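Teaching the planner to wait: a talk with Despina Kyriakidis

Despina Kyriakidis writes the motion planning software at Dredico, a small company that makes robot arms open, fill and close bags. I met her in October, in the room where she and her colleague Masaru Higuchi do their tests. She had just deleted 200 lines of code and was in a good mood.

I asked what was in those lines. "Exceptions," she said. "If the strap is here, do this. If the pull is turned, do that. Each one was correct on the day when I wrote it."

The old planner, called Vilar, made the full path before the arm moved. It took one picture from far away, found the zipper and calculated everything up to the final grasp. For boxes this was enough. For a backpack, the path was already old when the fingers arrived, as soft fabric moves when you touch it.

The new version plans only a short piece at a time. Near the bag it listens mostly to the wrist camera, and it makes a new decision every 45 milliseconds. "The last centimeters are a different problem," Kyriakidis told me. "From far, you ask where the bag is. From close, you ask only where the pull is, compared to my two fingers."

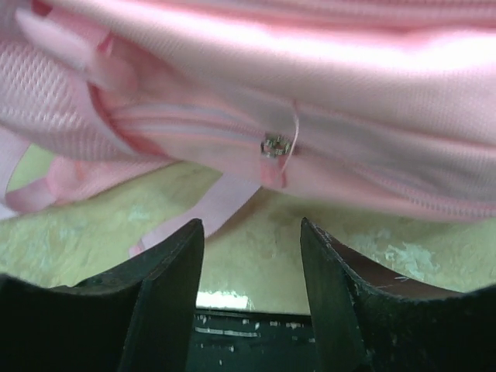 Page last changed: 12/25/25

The pink backpack is her favorite test object, and also the one she complains about most. The slider is small and shiny, and the pull has the same color as the cloth behind it. Then there are the straps. "For the perception, a strap is a very big and very attractive pull," she said. "It is pink, it hangs, it is near the gripper. Why not take it?"

Higuchi, who is responsible for the perception part, solved this by following the line of the zipper first. A candidate that does not hang from this line gets a low score – even when it looks perfect. In their last comparison, the arm took the right pull in 41 of 49 attempts. I wanted to know about the other eight. "Five were reflections," he said. "The other three, I am still reading the logs."

Both of them spend much time with these logs. Kyriakidis showed me her replay tool, where she can stop at any decision and see which paths the planner refused, and for what reason. She wrote it in two evenings and thinks it has helped her more than the planner itself.

Next she wants to add a simple thing: permission to do nothing. If the pull is still swinging, the arm should stay where it is and look again. "Now it always wants to move," she said. "I have to give waiting a price, and I don't know yet which price is fair."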